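4. Recording demonstrations in the simulated kitchen

This section explains how to record examples for the task "item and microwave" in Torero. Please read sections 2 and 3 before, where the controller is calibrated and the scene is loaded. One recorded example is called an episode. The training set Litinden needs 2,000 accepted episodes for this task before the first training run makes sense.

4.1 Before you start

1. Open the scene list and choose the kitchen with the microwave at the right end of the counter.
2. Check that the arm is in its home position. If it is not, press Reset Arm and wait until the status line says Ready.
3. Write the task sentence in the field Instruction. Use one short sentence in the present tense, and use the same sentence for the whole session.
4. Set the time limit to 180 seconds. Longer episodes are cut by the recorder and they can not be repaired later.

Note: The red dots on the hood, the cooktop and the oven belong to the scene. Do not try to remove them in the editor.

4.2 Recording an episode

5. Press Record. Wait one second with the arm still, then begin.
6. Move the gripper at an even speed. When you come close to the microwave, go slowly and keep the open door away from the forearm.

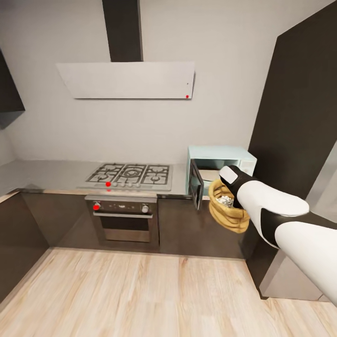 Noel Agbayani adds that going slowly does not mean stopping. In his sessions the episodes with long pauses taught the policy to pause also, and he had to record a whole batch again. If you need to think, he says, cancel the episode and think then.

7. If the forearm touches the door, press Discard. A small touch counts also, even when the door does not move.
8. When the task is finished, open the gripper fully or leave it closed, as your task sentence requires, and hold the arm still for one second. Press Stop.

Caution: Do not press Stop while the arm is moving. The last commands stay in the buffer and are written at the beginning of the next episode.

4.3 Changing the start conditions

A policy which has seen only one starting position will fail when the object stands a little to the side. For this reason the operator must change the scene between episodes – the button Shuffle does it for you, but only for position and rotation.

9. Press Shuffle after every accepted episode. After 11 accepted episodes, change also the object by hand from the object list.
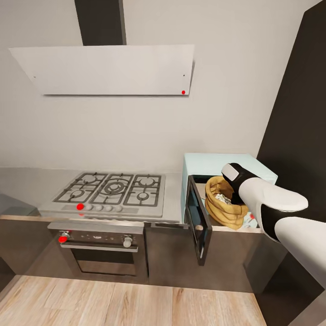

Changing the object by hand takes more time than Shuffle, and many operators leave it for the end of the day. Please do not do this. The episodes are divided into training and test parts in the order of recording, so one object would come almost only into the test part.

Note: Soft-looking objects and stiff objects need a different grip width. The value is saved together with the object, and you must load it again after each change.

4.4 Checking the close view

The close view is stored together with the wide view. An episode with a good wide view and a broken close view is not accepted.

10. Open the episode in the viewer and select Close View. Drag the time bar from start to end.
11. Look for black images, frozen images and jumps. It is normal that the object fills most of the view when the gripper is near to it. 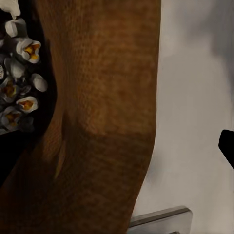
4.5 Marking and sending

12. Mark each episode as Good, Usable or Bad. Use Usable when the task is done but the path was not smooth.
13. Press Send. Keep the window open until the upload bar is full.

Questions about rejected episodes go to Cadi Gittins. Please include the episode number and the name of the scene.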